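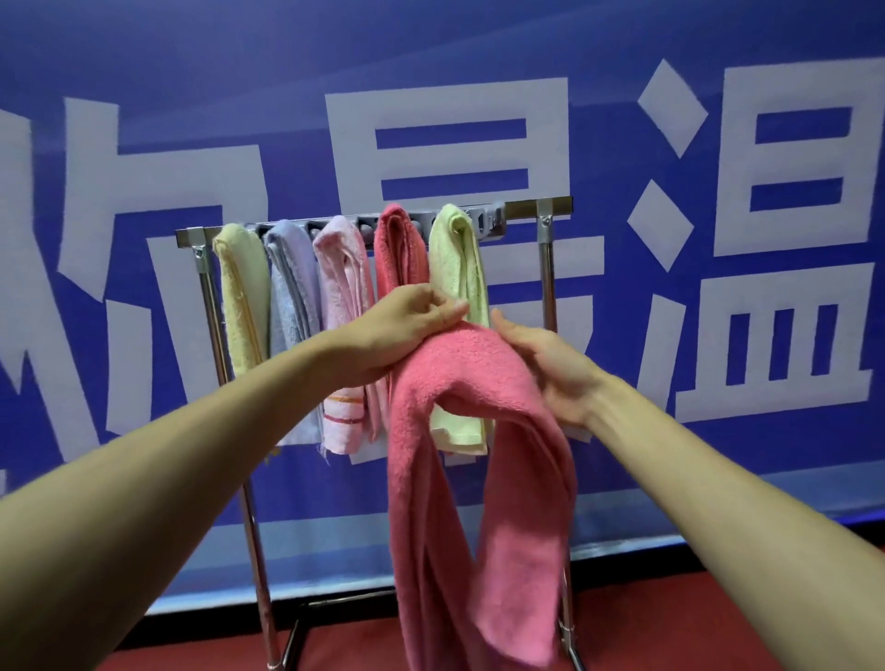
Coral pink terry, by the small chrome rack.

Veltberg open day, July 4, 2019

Quick write-up before I forget it all. Notes are a mess, wrote half of them on the bus.

Harms is the towel mill down by the river in Veltberg. They let the public in for the open day, free, you just sign a sheet at the gate. Got there early and there was already a line. Groups of up to 26, yellow earplugs handed out, off you go. Our guide was Britta Wunderlich, fast talker, knew everything.

Weaving hall first. LOUD. You feel it in your teeth. Terry is made with two sets of warp threads, one pulled tight and one left slack, and the slack one gets pushed up into the loops. I have used towels all my life and never once wondered how the loops got there. Britta stopped by loom 8 and shouted the whole thing at us, I caught maybe half. A kid next to me asked what happens when a thread breaks. Loom stops by itself, light comes on, somebody walks over and ties it. Saw it happen a minute later – the tying took no time at all.

Then the dye house. Hot, wet floor, smells like a swimming pool and vinegar. Dirk Wiegand runs the color kitchen there and had little cups of dye lined up for people to look at. He says the corals and pinks are a pain to match, one batch comes out orange and the next comes out salmon. Whites are no easier apparently. I would of stayed longer but the next group was pushing in behind us.

Finishing and hemming was my favorite. Quieter, big windows. Roswitha Heitmann has been hemming for most of her working life and was doing hand towels while chatting to people over her shoulder. Long sides first, then cut, then the short ends. She showed us a bad one where the hem ran off. Those go in the seconds bin.

Which brings me to the shop. Seconds sold by weight, cash only, go EARLY. By the time we came out the bath sheets were gone. Got 2 hand towels and a bath mat in a dark green they call Wasier, article 755 on the tag if anyone wants to order it. Pulls in the loops here and there, no big deal. Washed them when I got home and they fluffed up nicely. Lots of lint in the dryer the first time though, so wash seperately.

Food was a sausage stand and a cake table in the yard. Plum cake good, coffee weak. Bring water – it gets hot in there and there's only one tap.

Parking is bad. Take the bus to the bridge and walk along the river, it's signposted.

Missed the old pattern room, they closed it for lunch. Britta said they are opening it again in September for smaller groups, you have to call ahead. Will try to go with Nele.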